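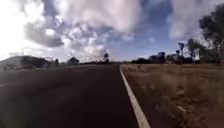
Hi Roel, quick one on the Zindis road runs, and it's not all good news! On 24/01/2020 the rover lost its grip on the white edge line with the sun low on the left, and it crept 30 cm too far right before Aoi hit the remote stop – nothing hurt, nothing bent.

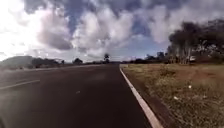

Is it safe to keep testing?
At walking pace with Aoi on the stop, we think so, and we've shelved the faster runs for now.
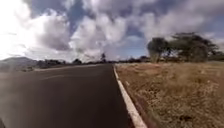

The log has 652 line dropouts, nearly all on the glare side, so I've ordered 2 lens hoods from Vanhove and I'm redoing the exposure code (again!). Budget's fine so far.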